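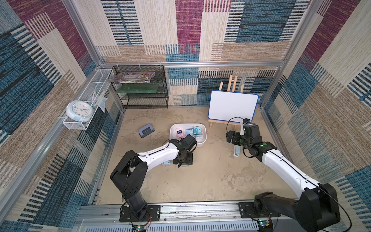 Rezaul Bhuiyan says just buy the better gripper and stop whining. His whole reply to my last post, more or less. Force feedback, softer fingers, done, 2188 for the pair from Truvesari and quit blaming the arm.

No. Sorry. Still no.

I've spent a month of evenings on two arms, one rail, a gripper on both. Small boxes into a tub. Marker up to a little whiteboard. Boring stuff, the kind that looks solved in every demo reel. And the jaws are fine! Cheap, a bit dumb, fine. What kills me is the cable. Anything looping off the wrist pulls, and it pulls diferently at every pose, and then your nice calibration is a rumor.

Same with controllers. We swapped the stock one for a Jostero, 898, and the misses barely moved. Rerouted the wrist cable one night in December – free, zip ties – and I got more out of that than from the new box. Suqin Duan saw the same on her Prirkiren arms, so its not just my bench.

So my opinion, for what it's worth. Gripper reviews compare the wrong thing. Payload, stroke, grip force, a nice table. Hardly a word on where the cable goes. Give me 4000 cycles with the cable on, off-center, near the end of reach. Then talk to me about soft fingers.

Rezaul can keep his pair. I'd borrow them for a weekend, mind you.

5 comments
Share this post
We use cookies to improve your visit. Accept | Manage settings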